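Print this page | E-mail this page

Black leather, storage and folding: notes for the spring changeover

May 6, 2024

The winter things go away in the first half of May, and the leather is always the last of them. Wool and down are simple enough. They are washed, dried, bagged and forgotten until autumn. Leather takes more care, and each year I find I have forgotten the order in which I did it, so I am writing it down.

The rail in the office store room is 100 cm long and has to take everything that will not fold. By my reckoning it holds 4 leather garments with enough space between them for air to move. Last year I put more on it and two of the sleeves came out with a flat shine down the outer edge where they had been pressed together. The shine has faded a little with conditioner. I do not expect it to go completely.

Preparation

Empty the pockets. Check the small inner one as well; mine had a Drakby locker token in it from the previous winter.

Wipe the surface with a barely damp cotton cloth, then a dry one. Collar and cuffs get a second pass, as skin oil collects there and darkens the finish. I use the Istar cream, a very thin coat, and leave the garment on a wide hanger overnight. The Wieczorek balm is thicker and does a better job on stiff elbows, but on black it leaves a haze in the seams which then has to be brushed out. One tin of either lasts me three seasons.

Linings are a separate matter. Turn the sleeves inside out and let them air for a day. Do not spray anything on them.

Folding, if it must be folded

The usual advice is never to fold leather. I would put it less strongly: a fold for an afternoon does little harm, and a fold for five months does. Soft, thin hides recover well from handling. Gather one up by the middle and it creases everywhere at once, with a shine along each ridge, but these are shallow creases spread over a large area. A single hard fold with weight on it is worse, even though it looks tidier on the shelf.

For moving things between rooms I no longer bother with a neat fold. The garment is picked up in a bunch, carried and shaken out at the other end. For the shelf I use a loose roll with acid-free tissue inside the turns.

Creases that remain after a week on the hanger can be eased with warmth from the hand and a little tension. I have not had good results from steam. An iron through brown paper works, on the lowest setting, though I have only tried it on a belt and would want more practice before using it on a panel.

Bags and boxes

Cotton covers only. The Risance ones are 46 cm across the shoulder, too narrow for a padded hanger, and I have opened the side seams on mine — a ten-minute job with a seam ripper. Plastic covers from the cleaner's go straight in the bin.

Keep the rail away from the radiator pipe. Mine is on the far wall, and I check it once in the middle of summer for mould.

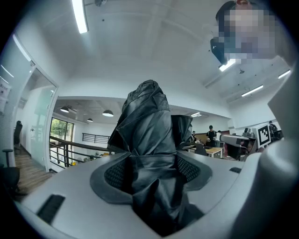
Contact | Copyright 2024, all rights reserved | Back to top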